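Student Robotics Club Turns to Typing for Spring Challenge

9/3/20

PLOLLACH – The robotics club at Plollach Technical College will spend this school year teaching a machine to type, a task its members picked over the usual line-following cars and ball launchers.

The project, called Clandus, began in February as a side activity for a handful of second-year students. It is now the club's main entry for the Rasum Student Automation Challenge, a regional contest that asks teams to automate one ordinary desk task from start to finish. The final is set for next spring.

The club was awarded $4,000 by the college's engineering department over the summer. Of that, $3,463 has gone to parts, cables and a used workstation. The rest is being held for travel to the contest.

Contest rules give each team 8 minutes to complete its task on a table supplied by the organizers. Teams may bring their own tools and one object to work on. For Clandus, that object is a keyboard. A judge will hand over a short printed paragraph, and the machine must type it without help. Points are taken off for wrong letters, missed spaces and any key held down long enough to repeat.

Members spent the spring term trying to write out every motion by hand. The approach worked for single words but broke down on longer text, according to the club's year-end report. A small error in the position of the keyboard was enough to put every later keystroke on the wrong key.

The club has since changed its method. Students now wear the grippers on their own hands and do the typing themselves, and the recorded motions are used to train the control software. Each session covers one short exercise, such as a row of letters, a common word or a full sentence with punctuation. Students then review the recording and mark the places where a finger missed or pressed two keys at once.

Typing this way is slow. New members start with the space bar and the four corner keys before moving on to letters, and most need several sessions before they can get through a sentence cleanly. The report recommends short shifts, with a change of operator between exercises.

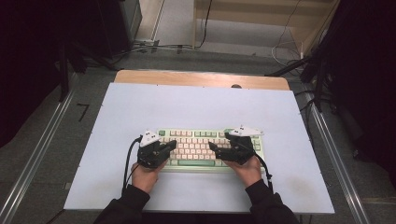 Why does the club record people typing when it could program each keystroke directly?

Recorded motions include the small corrections a person makes when a hand is slightly off target, and the club wants its software to learn those corrections. A fixed list of positions has none of them, so it fails as soon as the keyboard shifts.

The college has offered an elective in automation for several years, and students in that course can earn credit for work on Clandus. Those who choose to do so must keep a written log and give a short talk at the end of the term. Club members who are not enrolled in the course can still take part in recording sessions and software work.

The work is split between 2 groups. One runs the recording sessions and looks after the grippers and tracking equipment. The other handles the software – sorting recordings, training the control program and testing it in simulation before anything moves on a real table. The groups trade duties midway through the term so that every member has time with both.

Plollach placed near the bottom of the field in its last appearance at the Rasum contest, with a machine built to sort mail. That entry stalled twice on thick envelopes and did not finish inside the time limit. The club's report blamed a late start on testing and said the new project would have a full practice run every month beginning in the fall.

One expected rival is the team from Cao Community College, which has entered a page-turning machine and has said it will use the same general method of learning from recorded hand motions. The two clubs have agreed to share notes on how they label their recordings, though not the recordings themselves.

The first practice run for Clandus will use a paragraph chosen by the engineering department and kept from the students until the clock starts. Results will be posted on the club's page on the college website.

Students who want to join can sign up at the engineering office through the end of the month. No experience with robots or programming is required, and the club provides all equipment. Members under 18 need a signed form from a parent or guardian before their first session.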